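Galtisley Tower Parts List
README, version 2
December 17, 2019

What is in this folder

The folder contains a list of the parts and cable connections inside used desktop computers of the tower type. The list was made at the Galtisley repair room, during the work of sorting old office computers for the Derico reuse program. We wanted one common way to write down what is inside a case, so that a person in another room can read the list and know what to order.

The files are:

parts.csv: the main table, 235 rows, one row for each part
cables.csv: the cables, with the place where each end goes
words.txt: the names we use for parts, with other common names
changes.txt: the changes between the versions

How a row is made

The computer is put on its side on the table and the side panel is taken off. The person then looks in the case and fills in one row for each part found. Nothing is pulled out at this step. A part that is hidden under another part gets the word "covered" in the state column, and it can be corrected later when the case is taken apart. 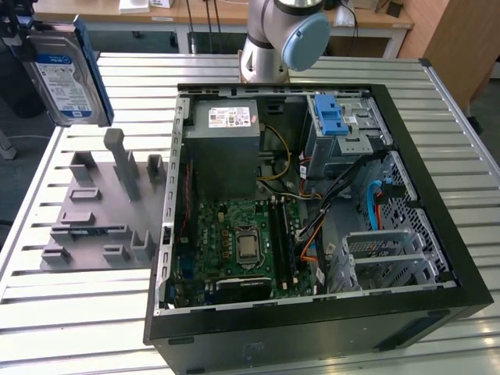
The state column is the one which makes the most mistakes, so please read this part slowly. A part is "present" when it is in its place, and this is the only meaning of the word. We don't say with it that the part works. Cooler and processor are two different rows. In the case shown here the processor sits in its socket with the metal frame around it and there is no cooler on top, so the processor row says "present" and the cooler row says "missing". In version 1 we had one row for both, and then it was impossible to write such a case correctly. Memory modules also have each their own row, even when they look the same.

The columns of parts.csv

There are 7 columns: case_id, part, position, state, color, label, note.

The position is always written for a case that lies on its side, with the open side up and the rear brackets at your left hand. Please turn the case, or turn yourself, before you write. Many early rows were written from the other side of the table, and "upper right" became "lower left". 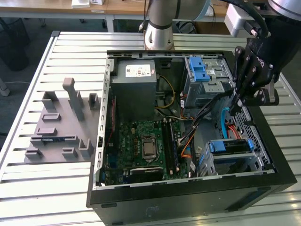 For the color column we use only simple words, for example blue, black, green, gray. Light and dark are allowed. Silver is written as gray, and this was discussed long enough. The color belongs to the part that you touch, so a drive latch can be blue in its own row while the drive cage is gray in the next one.

The label column says only yes or no. We do not copy the small text of the labels, because a wrong digit is worse than no digit. Serial numbers are kept by Derico and they are not in these files.

Loose and small parts

Latches, covers, brackets and rails were at first not in the list at all. The Flastton store asked for them in May, and it is true that a missing latch can stop a good case from being sold.

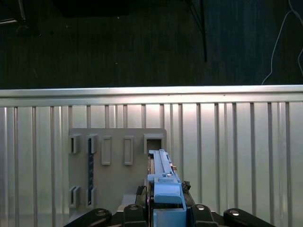 They are now in parts.csv with the word "small" at the start of the note. If you are not sure what a plastic piece is for, write "plastic piece" and its color, and leave the position empty. Do not guess from the shape. Screws are not listed.

Cables

Every cable in cables.csv has a start and an end. If you can see only one end, write the other one as "unknown". Power cables with many wires in different colors are written as "mixed". A cable tie is written in the note and does not get a row.

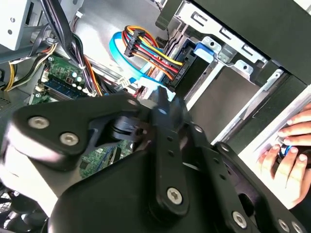

One reader answered to version 1 that the data cable and the power cable of a drive should share one row, as they are always unplugged together, and that the two rows had made her count more drives than there were. We understand this problem. The rows stay separate, but both now carry the same drive number in the note.

Known problems

The rows of 6 cases from the Tokarz office have no color, as they were first written on paper. The words "bay" and "cage" are still mixed in old rows. In words.txt they are given as the same thing.

Use

You may copy and change the files freely. If you correct a row, please write it also in changes.txt, with the case_id and the old value.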